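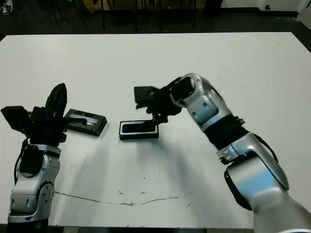 Keep the planner boring

At Jultari we run two arms over one white table, and every few months someone wants to replace the planner with a single large model. I think we should wait. Our planner has 19 rules, and when an arm stops, Lorena Cabral can read the log and name the rule that stopped it.
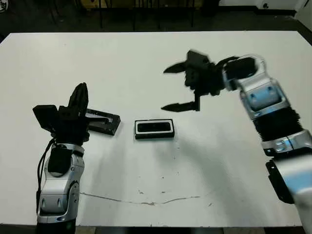

The learned part belongs in perception, where small flat black things on white give hand-written code real trouble. In January we ran 3,000 picks with that split, and 13 failures were left unexplained. I can live with that.

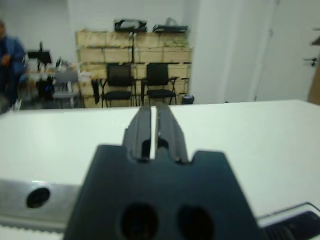 Renato Cabral disagrees and wants the wrist view fed straight into control. He may be right in 4 years. I would still keep the logs.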